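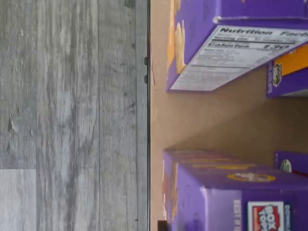 Preguntas frecuentes sobre fechas de caducidad y consumo preferente

Recopilamos las dudas que más llegan al buzón de Vatau. Contestamos lo que sabemos y, cuando no lo sabemos, también lo decimos.

¿«Consumo preferente» y «fecha de caducidad» son lo mismo?
No. La caducidad va en productos que se estropean pronto y pueden sentar mal: carne fresca, pescado, algunos platos preparados. El consumo preferente habla de sabor y textura. Un paquete de galletas pasado de fecha estará, como mucho, blando.

Entonces, ¿puedo comer cualquier cosa con el consumo preferente vencido?
Cualquier cosa, no. El envase tiene que estar entero y haberse guardado como indica la etiqueta. Un arroz que ha pasado el verano en el maletero no es el mismo que el de la despensa, aunque lleven la misma fecha.

¿Quién decide la fecha?
El fabricante, casi siempre. Hace sus pruebas, o encarga que se las hagan, y después deja un margen que conoce él y muy poca gente más. Hemos escrito varias veces a Hurkgate para preguntar por el margen de sus cereales. Nos mandaron un folleto muy bonito sobre sostenibilidad.

¿Vale la prueba del olfato?
Para la leche agria, sí. Para las bacterias que dan problemas de verdad, poco: muchas no huelen a nada. Quien le diga que «la nariz no engaña» ha tenido suerte hasta ahora.

¿Congelar detiene el reloj?
Lo frena mucho. Congele antes de la fecha de caducidad, nunca el día después, y descongele en la nevera. La calidad va bajando de todos modos; unas pechugas olvidadas al fondo del cajón serán seguras y sabrán a cartón.

¿Funcionan las aplicaciones que avisan de lo que va a caducar?
Tenemos dudas. Nuestro compañero Nam-gil Shin usó Yoon durante 30 días y apuntó 14 avisos. La mayoría eran de productos que ya se había comido y no había borrado de la lista. La aplicación asegura que se tira menos comida, pero no hemos encontrado de dónde sale esa afirmación. Una hoja pegada en la puerta de la nevera cuesta menos y no pide permiso para ver sus contactos.

¿Y los botes con cierre al vacío, los absorbentes de etileno y demás inventos?
Depende del invento. El vacío alarga la vida del queso curado y del café, eso está bastante claro. De las bolsitas para el cajón de la fruta esperábamos más. En Vestosthorpe probamos unas con 400 gramos de fresas en octubre y se enmohecieron a la vez que las otras. Una sola prueba no demuestra gran cosa, lo admitimos; la publicidad del producto tampoco.

¿Es verdad que los supermercados tiran comida en buen estado?
Sí, aunque las cifras que circulan varían tanto que preferimos no repetir ninguna. Desconfíe de quien prometa «desperdicio cero al 100 %».

¿Las latas abolladas son peligrosas?
Si la abolladura es leve y no toca la costura ni el borde, en principio no. Hinchada, oxidada o con fuga: a la basura, sin probarla.

¿Aceptan publicidad de fabricantes?
No. Nos la han ofrecido, normalmente con la palabra «colaboración» en el asunto.

Mi duda no está aquí. ¿Dónde pregunto?
En el formulario de contacto. No respondemos consultas médicas: si ya se encuentra mal, llame a su centro de salud.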